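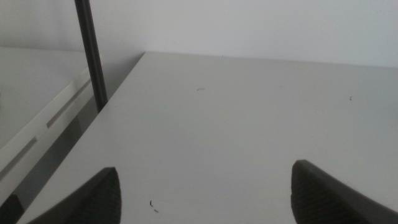
Mustdale Releases Plillach 2, a Planning Tool That Says When It Does Not Know

Mustdale today released Plillach 2, a new version of its motion planning and perception software for small robot arms. The company is asking customers to read the test results before they read the feature list.

Plillach takes images from a wrist camera, decides what on a work surface is worth picking up, and plans a path for the gripper. The first version did this with more confidence than it had earned. Small marks and bits of debris on a pale tabletop were often reported as parts, and the planner sent the fingers down to close on them. Customers told us so, some of them at length.

Version 2 adds a third answer to "part" and "no part." When the perception module cannot decide, it returns "unsure," and the planner holds the arm still until a second view is taken or an operator steps in. We do not claim this makes the arm smarter. It makes it slower in the cases where speed was doing harm.

In our own trials, the software was run through 1,427 views of white and light grey tabletops, with and without parts. It planned a grasp on something that was not a part in 33 of them. We think that number is still too high for unattended work, and we advise against using Plillach 2 without an operator nearby. The trials used one arm, one gripper type and soft, even lighting. We have no results for glossy surfaces or direct sun, and buyers should be wary of any vendor, including us, who suggests that results on a plain white table carry over to a busy shop floor.

Other changes in this release:

Planning time is now capped at 320 milliseconds. If no safe path is found by then, the planner stops and says so in the log.

The edge finder treats the gap between two neighboring tables as off limits by default. The earlier version sometimes read a lower surface as part of the main one.

Finger outlines are masked out of the wrist view before detection starts. Dark fingers against a pale table were a steady source of false readings.

Logs are written in plain text and can be opened without our viewer.

One promised feature is missing. Automatic tuning, announced with the first version, is not included. It worked in demonstrations and failed too often elsewhere — we would sooner leave it out than ship it with a warning label.

Plillach 2 is a free update for current license holders. New users can run the full software for 40 days before paying. The trial views and the scoring script come with the download, so that anyone who doubts our count can repeat it.

About Mustdale

Mustdale makes control and planning software for small robot arms. Its other product, Ovside, is a log viewer for robot work cells.

Press questions can be sent through the contact form on the Mustdale website.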